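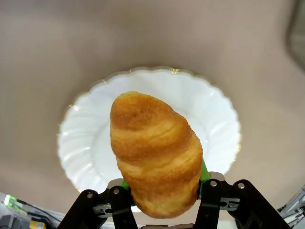 Why does a crescent roll have ridges running round it?

Because it is made from a flat triangle of dough, rolled up from the wide side to the point. Each turn lies partly over the one before, and the edges of the turns stay visible after baking.

CHAPTER 2

Rolled Doughs and the Claims Made for Them

Few baked goods attract as much confident nonsense as the crescent roll. Students arrive on this course already knowing that it was invented to celebrate a siege, that it must contain a fixed number of layers, that straight ones are made with butter and curved ones with something worse, and that a good one can be told from a bad one at a glance. The first claim belongs to history and the evidence for it is thin. The others belong to us, and this chapter looks at how far each of them can be trusted.

Start with the word "layers", which is used for two different things. When a baker talks about layers, she may mean the thin sheets of dough and fat produced by folding. She may also mean the turns made when the triangle is rolled up. The turns are on the outside and anyone can see them. The sheets are inside, and you need a knife to judge them. A roll made from plain, unfolded bread dough will show perfectly handsome turns. Customers see the bands, think "flaky", and pay accordingly.

In this book, "turn" always means the rolling and "sheet" always means the folding. Other books use "turn" for a fold. Check before you follow their recipes.

2.1 What colour tells you

The ridges of a roll usually bake darker than the hollows between them. They stick out further, they dry sooner, and they catch more of the glaze. The hollows are sheltered and stay pale. A strong contrast between the two is often praised as a sign of skill. It may be. It may also mean a hot oven and a heavy hand with the egg wash.

Colour is a weak guide to whether the middle is cooked. A roll can be a deep amber on top and still be gummy where the dough is thickest. The reverse happens too, though less often, and a pale roll is sent back far more readily than a raw one. Ashton Sheehan, whose bakery notes from Mudgway are used throughout this part of the book, kept a record of 829 rolls over one winter, starting in November. Each was given a colour score before it was cut and a crumb score afterwards. The two scores agreed less well than the staff had expected. Sheehan's records come from one shop with one oven, so treat them as a reason to doubt rather than as proof of anything.

2.2 What crumbs tell you

Crumbs are supposed to show flakiness. Consider what else makes them. A stale roll drops crumbs. So does an overbaked one, and so does a fresh one that has been handled a lot. The size and shape of the pieces are more helpful: broad, curved flakes suggest separate sheets, while fine grit could come from almost any crust. Even then, cut the roll before you write anything down.

2.3 The trouble with serving

Most tasting panels put the roll on a white plate and think no more of it. White china makes a brown crust look browner. A decorated rim, gilt or fluted, makes the food seem dearer, and tasters who have been told nothing about price will still guess high. When the Vullesport panel tried the same batch on plain and fancy plates, with 12 tasters, the fancy plates won on flavour. Twelve people is a small group and the result should not be leaned on. It is still enough to make us ask that every sample in your practical work be served on the same sort of plate.

Size causes a similar muddle. A large roll is often called "well risen" when it was simply cut from a bigger triangle. Weigh the dough pieces before shaping. About 60 grams is common, but the figure matters less than keeping to it.

Before you read on

Buy two crescent rolls from different shops. Write down what you expect of each, using only the outside: the number of turns, the colour of the ridges and hollows, the feel of the crust. Then cut both across the thickest part and write down what you find. Keep the first set of notes as they are, even where they now look foolish. You will need them for the exercise at the end of section 2.4, where we take up folding and the question of how many sheets a person can really taste.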